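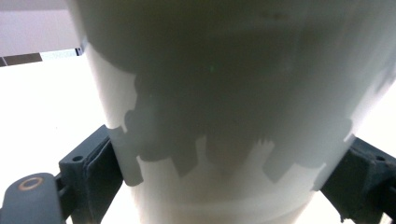
A drink caddy is a shallow open container used to hold cups, tumblers and bottles upright on a table or shelf. Common materials are coated wire, molded plastic and wood. Wire types have open grid sides, so spilled liquid drains through and the contents remain visible.

Tapered vessels

Most tumblers are wider at the rim than at the base. The taper lets the vessel enter a tight space easily, but it also places the center of mass fairly high. A tumbler with a flip-up straw lid is normally stored with the spout closed. Bottles with straight walls and a rounded shoulder take up the same floor area at every height below the shoulder.

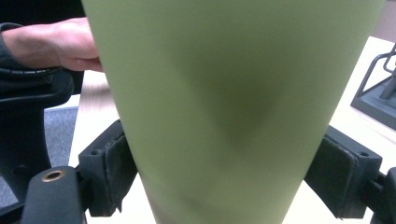
Where should a tapered tumbler be held when it is placed in a caddy?
On the lower half of the body, with even pressure from both sides. The base is then set down flat before the grip is released.

Sizing

Internal width is measured at the floor of the caddy and again at the top rail. The Wieser pattern, sold in Gidville, has a floor 119 mm wide and side walls 74 mm high. The longer Trokon pattern measures 300 mm along its inside edge.
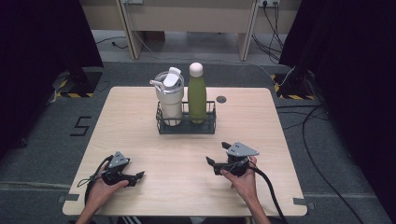 Side walls lower than one third of the vessel height give little support against tipping. Taller walls hold better but require a higher lift on removal. Wire caddies are wiped with a damp cloth and dried before use, and worn coating at the welds is a common starting point for rust.

See also: Bottle rack; Cup holder; Wistisau tray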